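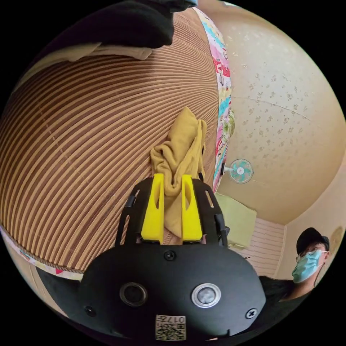 Posted by the Equipment Planning Desk, Bultcombe Home Robotics
Filed under: Openings, Contract and part-time

Equipment and Budget Planner (part-time, 6-month contract)

Bultcombe is hiring a planner to take over purchasing for our household handling work. The work is done with hand-held grippers in ordinary bedrooms: clothes are picked up, moved and put down on beds, and every session uses gear that has to be bought, tracked, repaired and replaced. Up to now the people running the sessions have done the ordering themselves. We want one person to own it.

The first job is the plan for the next round, which we call Kevby. The draft has 124 home sessions in it and is due in August. You would take the draft, check it against what we have on the shelf, and turn it into a purchase list with dates.

What you will do

Keep the register of grippers, finger sets, mounts, cables and storage cards, by unit number.
Get quotes, compare them, and write a one-page recommendation for anything over the petty cash limit.
Work out how many spare finger sets each gripper needs. We have been guessing.
Budget for consumables: masks, labels, screws, wipes, and the garments we use for handling.
Price buying against leasing for the robot arms planned for our Vorndale site. The lease offer from Nørgaard is in hand and needs a proper reading, mainly the service terms and what happens at early return.
Visit a home session now and then to see how the gear gets used. Rooms are small and you may be standing next to a bed for a good part of the morning.

What we are looking for

Two or more years of buying or stock control in a lab, workshop, school, clinic or small factory. You should be at ease in a spreadsheet and able to write a clear email to a supplier who is late. You don't need to program robots. You should be willing to pick up a screwdriver and learn how a finger set comes off, as part orders go wrong when the person ordering has never handled the part.

Experience with import paperwork would help.

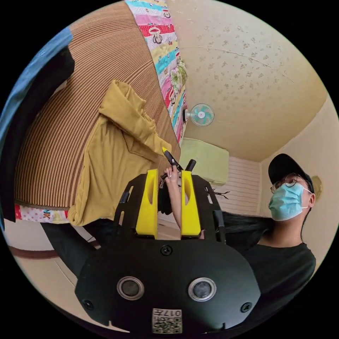 Does the planner decide which grippers we buy?
The planner recommends a model and quantity, and the project lead signs off on the order.

Hours and place

Twenty hours a week, mornings preferred. Most of the work can be done from home, with one morning a week in the Bultcombe stockroom. Travel to sessions is paid by the mile.

How to apply

Send a resume and a short note to the planning desk through the contact form. Put reference 1408 in the subject line. In the note, tell us about one purchase you got wrong and what it cost. Half a page is plenty. Short interviews will be held by video, followed by a paid exercise using an old parts list of ours.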